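1/24 A long thread about moving from a big old house to a small unit, for everyone who's messaged me since October asking how we managed it. Get a cuppa, I do go on a bit. I've become very fond of a basket and a tray along the way. 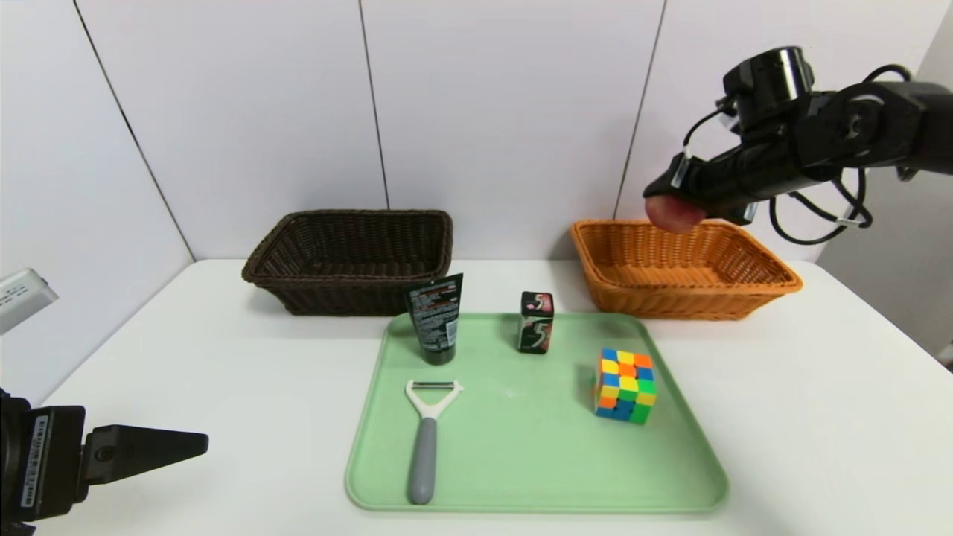 2/24 First, the background. Henrik and I lived in the Camirier Street house for 18 years. Four bedrooms, a shed, a second shed behind the first shed, and a roof space I'd been up into twice. The kids had been gone for ages and we were heating rooms we only went into to open the curtains.

3/24 We talked about moving every winter and then the jacaranda would come out and we'd forget the whole idea. What tipped it was Henrik's knee. He came down the back steps on his bottom one morning, perfectly cheerful about it, and I rang the agent that afternoon.

4/24 The new place is a two-bedroom unit on the ground floor, ten minutes from the old house by car. Same chemist, same library, same bakery. I can't tell you how much easier that made it. If you can stay near your own bakery, do!

5/24 Now, the sorting. Everyone tells you to start with the sentimental things or to leave them until the end, depending on which book they've read. I started with the linen cupboard. It was raining and the linen cupboard was indoors and there was a chair next to it.

6/24 We owned enough towels to run a swimming carnival. Some had school name tags sewn in. The vet nurse was very glad of them, and I'd suggest ringing your local vet before you drive over with a bootload, as ours only takes them on certain mornings and I had to come home again with the lot.

7/24 After that I did one cupboard a day, never more, and always stopped for lunch. On the days I kept going past lunch I got silly and either kept everything or threw out something we needed. (The good potato peeler. I'm still cross.)

8/24 Measure the new place yourself. The floor plan from the agent was lovely to look at and wrong in the hallway. Our sideboard would have gone in on paper. In real life it got as far as the bathroom door and there it stayed for most of a Monday while four adults stood looking at it.

9/24 The sideboard now lives with our daughter Carolina, who says she always wanted it. She may just be kind. It has a fern on it and looks better than it ever did with us.

10/24 A word on adult children and their boxes. We had given ours plenty of gentle hints. What worked was a date. I said anything still in the back bedroom by Easter would go to the op shop, and I said it nicely, and then I said it again in writing. There were two cars in the driveway by Good Friday.

11/24 Books were hard. I had over 100 cookbooks and I cook from perhaps five. I sat on the floor and copied out the recipes I really use, with the notes from the margins, and let the rest go. I did keep my mother's, which has no cover and falls open at the lemon pudding.

12/24 Idalina from across the road took a whole shelf of the baking ones and has been making her way through them. We've had the honey biscuits and a very tall sponge. So I've ended up better off than when I owned them, if you think about it.

13/24 Selling things online: I found it tiring. People want to know if you'll take less, and then they want to know if you'll deliver it, and then they go quiet. I sold the dining table and the mower and gave the rest away, and I slept a lot better once I'd decided that.

14/24 The dining table went for $100. It cost a great deal more than that. I'd cooked myself up a price in my head based on all the birthdays we'd had around it, and of course the birthdays don't go with the table. The young couple who took it had a baby in a sling and carried the chairs out one by one.

15/24 The sheds were Henrik's department. I was told not to comment and I mostly didn't. His friend Joaquim came with a ute and they were gone all day, and they came home with less than they'd left with but also, somehow, with a different wheelbarrow.

16/24 Photos. I haven't finished, so I'm no help to you here! They're in the hall cupboard in the new place and I do an envelope at a time with the radio on. My only rule is to write names on the back as I go, while I still know who everyone is. There's a man in a hat at three of our Christmases and neither of us has a clue.

17/24 Packing. Label the side of the box and not the top, as they'll be stacked and you won't see the top. Put the kettle, mugs, tea, toilet paper, phone chargers, bed sheets and the dog's dinner in one box and carry it in your own car. I've never been so pleased to see a kettle.

18/24 Speaking of the dog. Piltus is eleven and doesn't care for change. We took his bed over unwashed, so it smelled properly of him, and put it down before the furniture came. He walked in, turned around twice and went to sleep in the way of absolutely everybody.

19/24 The first fortnight was rotten, and I want to say so in case you're in yours now. I cried over the light switches, which were all in the wrong spots. I kept reaching for a drawer that belonged to another kitchen. Henrik drove to the old house after the shops one day and was in the driveway before he realised.

20/24 It passed. I think it was when I learned the sounds. The people upstairs have a piano, and the older gentleman next door, Américo, waters his tomatoes at six in the morning and sings to them. I know his whole set list now. He's given us tomatoes and I've given him jam, and that's how it begins, isn't it.

21/24 Back to baskets, as several of you asked how I keep a small place tidy. I'm no expert. In a big house you can put a thing down and not meet it again for a year. In a unit, everything you put down is in your way by teatime. So the loose bits get a basket or a tray, and when it's full I deal with it. Second-hand ones are perfectly good and the op shops are full of them.

22/24 I do wish I'd kept the big soup pot. I wish I'd got rid of the bread maker, which we moved, unpacked, and haven't plugged in. I don't miss the second bathroom at all, and I thought I would. I miss the back verandah when it storms.

23/24 What we gained: cleaning the whole place takes a morning and leaves me time for a swim. The power bill gave us both a start, in the nice direction. And we can shut the door and go away to see Henrik's sister without finding someone to mind a garden. We've been twice already, and she's starting to hint about the length of our stays.

24/24 If you're partway through your own move and up to your elbows in towels, write to me and I'll answer, though maybe not before lunch. And if anyone has a use for a bread maker, works well, all the bits, free to a good home, it's yours if you can pick it up.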